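Skallska 시설 지원 게시판
문의 번호 3391: 나뭇결 상판 테이블 흔들림, 뒤에 세운 골판지 판도 같이 떨림
상태: 해결됨
접수자: 렌카 스칼라
담당: 스베토자르 르지하
위치: Stelthorpe 건물 작업실, 흰 기둥 앞자리

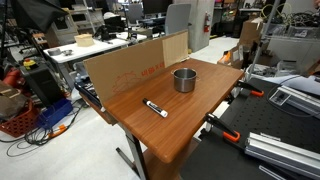 첨부 1. 흔들리는 테이블. 골판지 판이 서 있고 냄비와 마커가 올라가 있는 상태입니다.

[최초 접수] 렌카 스칼라
안녕하세요, 늘 고생 많으십니다. 지난번에 창문 손잡이 고쳐 주신 건 정말 잘 쓰고 있어요. 그때 인사도 제대로 못 드렸는데 이번에도 부탁부터 드리게 되어 죄송합니다.

다름이 아니라 붉은 갈색 나뭇결 상판이 있는 그 테이블이 11월 말쯤부터 흔들립니다. 처음에는 제가 팔꿈치를 세게 올려서 그런가 보다 했는데, 요즘은 살짝만 손을 짚어도 한쪽 모서리가 꾸벅하고 내려갔다가 올라와요. 위에 작은 스테인리스 냄비를 올려 두면 손잡이 쪽에서 달달달 소리가 납니다. 마커는 내려놓기만 하면 슬금슬금 굴러가고요. 뚜껑을 열어 둔 마커가 한번 굴러떨어져서 제 신발에 까만 줄을 남겼습니다(신발은 괜찮습니다, 원래 오래된 거예요).

더 신경 쓰이는 건 뒤쪽에 세워 둔 골판지 판입니다. 테이블이 움직일 때마다 판이 앞뒤로 휘청거려요. 오른쪽 끝에 붙인 세로 줄무늬 판도 같이 움직입니다. 아직 넘어진 적은 없지만 넘어지면 냄비 위로 바로 덮칠 위치라서 미리 말씀드려요.

제가 해 본 것은 이렇습니다.
- 테이블을 손으로 조금 밀어서 자리를 옮겨 봄: 잠깐 괜찮다가 다시 흔들림
- 종이를 접어서 발 밑에 끼움: 하루 버티고 납작해짐
- 냄비를 가운데로 옮김: 소리는 줄었지만 흔들림은 그대로

급한 건은 아니니 편하실 때 봐 주세요. 다만 연말 휴무 전에 한 번만 들러 주시면 마음이 참 편할 것 같습니다.

[답변] 스베토자르 르지하
렌카 님, 자세히 적어 주셔서 감사합니다. 보통은 "테이블 이상함" 한 줄만 오는데 이렇게 써 주시면 저희는 반은 고친 기분이에요. 창문 손잡이도 잘 버티고 있다니 다행입니다.

사진 잘 봤습니다. 회색 금속 다리에 어두운 색 금속 발이 바닥을 따라 길게 붙은 형식이네요. 저희 장부에는 Sudero 테이블로 올라가 있습니다. 이런 테이블이 흔들릴 때는 제 경험상 발이 바닥에 고르게 안 닿거나, 발과 다리를 잇는 볼트가 풀렸거나, 상판과 다리 사이가 헐거워진 경우가 많습니다. 셋이 섞여 있을 때가 제일 귀찮은데, 그래도 순서대로 보면 결국 나옵니다.

가기 전에 몇 가지만 확인 부탁드려도 될까요?

먼저 상판 위의 냄비와 마커를 다른 데로 옮기고 흔들어 보세요. 그다음 한 손으로 상판 모서리를 가볍게 누르면서 다른 손 손가락을 발과 바닥 사이에 대 보시고, 틈이 벌어졌다 닫혔다 하는지 봐 주세요. 너무 세게 누르지는 마시고요, 손가락 조심하세요. 마지막으로 다리를 잡고 상판만 움직여 보시면 됩니다. 클램프는 풀지 말고 지금 물려 있는 그대로 두세요.

골판지 판은 테이블을 잡은 다음에 보는 게 좋겠습니다. 밑이 움직이는데 위만 고정하면 나중에 또 손대야 하거든요.

[추가 메모] 렌카 스칼라
말씀하신 대로 해 봤습니다. 혼자 누르면서 들여다보려니 허리가 안 따라 줘서 다니차 크라토흐빌 님께 모서리를 눌러 달라고 했어요. 저는 바닥에 거의 엎드려 있었고요.

결과를 적어 볼게요. 냄비와 마커를 치워도 똑같이 흔들립니다. 달달거리는 소리는 당연히 없어졌는데, 그 대신 아래쪽에서 "딱" 하는 작은 소리가 들렸어요. 전에는 냄비 소리에 묻혀 있었나 봅니다. 발 밑은 한쪽 끝에서 틈이 분명히 생깁니다. 제가 끼웠던 접은 종이가 거기서 나왔고요(까맣게 눌려서 무슨 종이였는지도 모르겠어요). 상판만 움직여 보는 건 잘 모르겠습니다. 다니차 님은 안 움직인다고 하시고 저는 아주 조금 움직이는 것 같기도 하고요. 둘이서 한참 이야기했는데 결론을 못 냈습니다.

그리고 이건 상관이 있는지 모르겠는데, 예전에 바닥 청소를 하면서 테이블을 한 뼘쯤 돌려놓은 적이 있어요. 원래는 벽과 나란했는데 그 뒤로는 비스듬하게 두고 쓰고 있습니다. 다들 이 방향이 앉기 편하다고 해서 그냥 두었어요.

[답변] 스베토자르 르지하
상관이 아주 많을 것 같습니다! 돌려놓으신 이야기 정말 잘 해 주셨어요.

Stelthorpe 작업실 바닥은 기둥 근처에서 살짝 꺼지는 곳이 있습니다. 예전에 같은 방에서 책장 하나가 문이 저절로 열린다고 접수된 적이 있는데 그때도 바닥 때문이었어요. 테이블을 돌리면서 발 한쪽 끝이 그 꺼진 자리로 들어갔을 수 있습니다. "딱" 소리는 볼트 쪽이 의심되고요. 발이 떠 있는 채로 계속 쓰면 볼트에 힘이 가서 조금씩 풀리기도 합니다.

방향은 지금이 편하시다니 되돌리지 않고 맞춰 보겠습니다. 수평계와 육각 렌치, 고무 받침 몇 가지를 들고 가겠습니다. 제가 가면 상판 위 물건은 옆의 흰 작업대로 잠시 옮겨 주시면 좋겠어요. 나무 상자랑 회색 테이프가 있는 그 작업대요. 거기도 자리가 부족하면 의자 위도 괜찮습니다.

[방문 기록] 24/12/2018 스베토자르 르지하, 올가 오라베츠 동행
도착해서 렌카 님이 주신 생강차부터 마셨습니다. 기록에 남길 일은 아니지만 아주 맛있었습니다.

1. 흔들림 재현. 상판 앞쪽 모서리를 누르면 바로 내려감. 접수 내용과 같음.

2. 발 점검. 꺼진 자리에 걸린 쪽 끝이 바닥에서 3 mm 떠 있음. 바닥에 자를 대 보니 콘크리트 이음매를 따라 낮아져 있고, 테이블 발이 그 이음매를 비스듬히 건너가고 있음. 테이블 자체가 휜 것은 아님.

3. 볼트 점검. 다리와 발을 잇는 볼트 하나가 손으로 돌아갈 만큼 풀려 있었음. "딱" 소리의 원인. 빼서 보니 나사산은 멀쩡함. 와셔가 한쪽으로 눌려 있어서 새것으로 바꾸고 다시 조임. 소리 없어짐. 나머지도 한 번씩 조였는데 이쪽은 거의 돌아가지 않았음.

4. 상판 결합부. 올가 님이 다리를 잡고 제가 상판을 밀어 봄. 움직임 없음. 다니차 님 말씀이 맞았습니다. 렌카 님이 느끼신 움직임은 풀린 볼트 쪽에서 올라온 것으로 보임.

5. 받침 작업. 처음에 말랑한 고무를 넣었더니 흔들림은 줄었지만 누를 때 폭신하게 들어가는 느낌이 있었음. 빼고 단단한 고무판으로 바꿈. 조금 두꺼워서 이번에는 반대쪽이 들림. 칼로 한 겹 깎아서 다시 넣고, 미끄러지지 않게 밑면에 양면테이프를 붙임. 이 단계에서 시간이 제일 많이 걸렸음.

6. 확인. 마커를 상판에 눕혀 놓고 손을 뗌. 안 굴러감. 길이 방향, 폭 방향으로 돌려 가며 해 봤고 수평계로도 확인함. 냄비에 물을 반쯤 받아서 올려놓고 모서리를 톡톡 쳐 봤더니 물결은 이는데 냄비는 소리를 내지 않음. 물은 올가 님이 화분에 주셨습니다.

7. 골판지 판. 테이블이 안정되니 휘청거리는 것도 많이 줄었음. 다만 판이 오래 서 있어서 접힌 자국을 따라 앞으로 숙는 버릇이 생겼음. 뒷면 아래쪽에 길이 41 cm짜리 각목을 눕혀 대고, 위쪽에는 38 cm짜리를 세로로 대어 접힌 자국을 넘겨 잡아 줌. 테이프로만 고정했으니 나중에 판을 바꾸실 때 쉽게 떼어집니다. 앞면의 빨간 글씨와 그림은 건드리지 않음.

작업 중에 클램프는 풀지 않았고 케이블 쪽도 손대지 않았습니다.

[추가 메모] 올가 오라베츠
스베토자르 님이 안 적으신 것 하나만 덧붙일게요. 상판을 닦아 드리려고 보니 마커 자국이 몇 군데 있었습니다. 마른 천으로는 안 지워져서 알코올을 조금 묻혀 눈에 잘 안 띄는 구석부터 해 봤는데 색이 빠지지 않아서 나머지도 닦았어요. 오래된 자국 하나는 흐려지기만 하고 남았습니다. 철수세미는 쓰지 말아 주세요. 냄비도 마찬가지예요, 겉면에 반짝이는 결이 예뻐서 아까워요. 물 얼룩은 식초 조금이면 됩니다.

[답변] 렌카 스칼라
두 분 정말 감사합니다. 오후 내내 일부러 여기저기 짚어 봤는데 꿈쩍도 안 해요. 냄비가 조용하니까 방이 다 조용해진 것 같습니다. 그동안 그 소리에 얼마나 익숙해져 있었는지 몰라요.

하나만 여쭤볼게요. 니베스 콜롬보 님이 새해에 냄비를 조금 큰 Debnath 것으로 바꾸고 싶다고 하십니다. 물을 채우면 꽤 무거워질 텐데 받침이 괜찮을까요? 그리고 청소할 때 테이블을 움직여야 하면 고무판은 어떻게 하면 좋을까요?

[답변] 스베토자르 르지하
큰 냄비도 걱정 마세요. 단단한 고무라서 그 정도로는 눌리지 않습니다. 혹시 모르니 가득 채운 냄비를 모서리 끝에만 안 올려 두시면 됩니다.

테이블을 움직이실 때는 둘이서 들어서 옮겨 주세요. 끌면 고무판이 접히면서 빠집니다. 발 위치를 따라 바닥에 마스킹 테이프를 작게 붙여 두었으니 청소 뒤에 그 선에 맞춰 내려놓으시면 지금과 같은 상태가 됩니다. 선에서 벗어나면 고무판이 오히려 높아져서 다시 흔들릴 거예요. 테이프가 떨어지면 이 번호로 메모 하나 남겨 주시면 제가 지나는 길에 다시 붙이겠습니다.

바닥의 꺼진 이음매는 따로 접수해 두었습니다. 그쪽은 콘크리트를 메우고 갈아야 해서 시간이 걸리고, 공사가 잡히면 며칠 전에 연락이 갈 겁니다. 바닥을 고친 다음에는 고무판을 빼야 하니 그때도 저희를 불러 주세요.

[추가 메모] 다니차 크라토흐빌
상판은 안 움직인다는 제 의견이 기록에 남아서 기쁩니다. 렌카 님께는 말씀드리지 않았어요. 마스킹 테이프 선은 청소 담당분들께도 알려 드렸고, 테이블 옆면에 "들어서 옮겨 주세요"라고 쪽지를 붙이기로 했습니다.

[종결] 스베토자르 르지하
조치: 다리 볼트 재조임, 와셔 교체, 발 밑 단단한 고무판 삽입, 골판지 판 뒷면 보강.
남은 일: 바닥 이음매 보수(별도 접수), 보수 후 고무판 제거.
렌카 님 확인받고 닫습니다. 다시 흔들리면 새로 쓰지 마시고 이 문의에 이어서 적어 주세요. 연휴 따뜻하게 보내시고, 생강차 어디서 사셨는지도 꼭 알려 주세요.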